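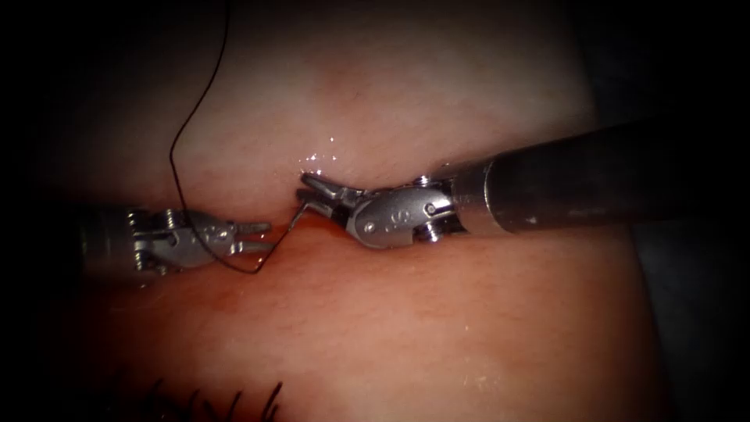

Module notes, part 4: Thread perception and the handover controller
Kiprono Kirui. Revised 02/07/2023.

4.1 Where we are

Part 3 covered wrist kinematics and the remote centre constraint. These notes deal with passing suture from one gripper to the other on the tissue pad. Read them before the Tasilside lab session and bring your calibration file.

4.2 Finding the thread

The thread is thin, dark and deformable, and parts of it are always hidden by the jaws. The Lyimo tracker fits a cubic B-spline to it in three steps:

1. Segment thread pixels in the left and right views.
2. Order them into a chain, starting from the last known grasp point.
3. Triangulate and fit, with a penalty on curvature.

Step 2 fails most often. Where the thread loops under a jaw the chain splits, and the tracker has to choose which visible pieces belong together. The cost of a join is

J = a*d^2 + b*theta^2

where d is the gap between the two ends and theta the change in tangent direction. Start with a = 1, b = 2.

A segmenter trained only on dark thread will miss short lengths that catch the light and come out pale. Specular glints on a wet pad give the opposite error, small bright blobs that pass the width test. Mask saturated pixels first, then recover the pale thread by its direction. Cut tails from earlier stitches are rejected by length.

4.3 Handover states

APPROACH: receiving jaws open, target set on the spline.
ALIGN: jaw plane turned to contain the local tangent.
CLOSE: receiving jaws shut at reduced current.
CHECK: giving arm holds, receiver retracts 2 mm, spline refitted.
RELEASE: giving jaws open.

Both arms hold the thread during CHECK, so any error in the transform between the two bases appears as tension. Keep the gain low here. The control loop runs at 100 Hz and the tracker is slower, so predict the grasp point between updates.

4.4 Exercise

Replay the Ornoven log, 87 handovers, with the default weights. The reference run completes 77. Sort the failures by state and submit the table with your values of a and b. Questions on the replay tool go to Keegan Trevaskis.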